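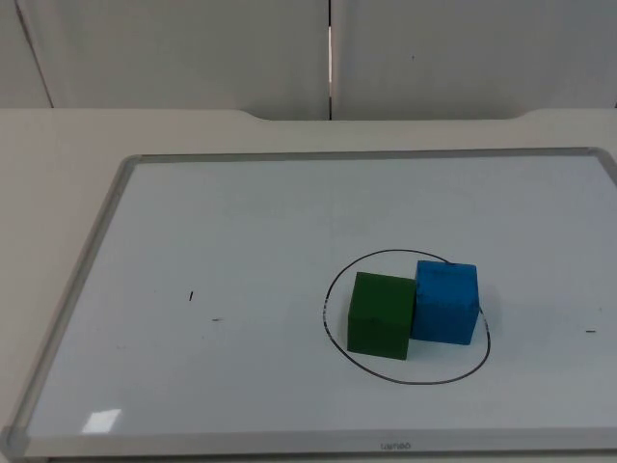 Green and blue in the circle, on the whiteboard.

I have been wanting to write about my singing bowl for weeks now, and tonight I finally have a cup of ginger tea and a free hour, so off we go!

I bought it at Carrasco, the little shop behind the bus station that sells incense, candles and a whole wall of tuning forks. I went in for a box of charcoal tablets and came out with a 700 gram hand-hammered bowl wrapped in newspaper (my bag strap has never forgiven me). The owner let me try every bowl on the low shelf. Some were bright and a bit sharp, and one had a lovely voice but died away almost at once. Then I tapped this one and the hair on my arms stood up. It just kept going!

For the first few days I was terrible at it. I could strike it fine, but running the mallet around the rim gave me a horrible chattering noise, like a spoon on a plate. I wrote to Josué Leite, who leads the Wotia sound circle, and he told me to slow down and press harder, both at the same time. I had been doing the opposite of each. Within an evening I had a real, steady hum, and I laughed out loud and lost it again right away.

My practice now is very simple. I sit on the floor with the bowl on my left palm, fingers flat so they don't touch the sides. I set an intention, usually only a word or two. Lately it has been "soften." Then I strike the bowl once and listen until I truly can't hear it anymore, and after that I play the rim for as long as my wrist is happy. I do this 2 times a day, before breakfast and again when the dishes are done. I sleep so much better, and I'm a person who used to lie there planning lunches at midnight.

A word on mallets. The plain wood one that came with the bowl is good for the high tones, but I love the suede-wrapped one from Mellitz even more. It brings up a low, round note that I feel in my chest. The felt one I'm still getting to know. It's very quiet, so I save it for late evenings.

I clean the bowl with a dry cotton cloth and leave it on the windowsill overnight when the moon is full. Maybe that does something and maybe it's only a nice habit, but I love seeing it there in the morning.

Next month I'm going to try playing along with a drone track. If you have a favorite, please tell me in the comments!

Recent posts
Rose quartz or amethyst by the bed?
My November candle list
A first evening at the Wotia sound circle
Tronum incense cones, all the scents I tried

Contact | © 2022 | Back to top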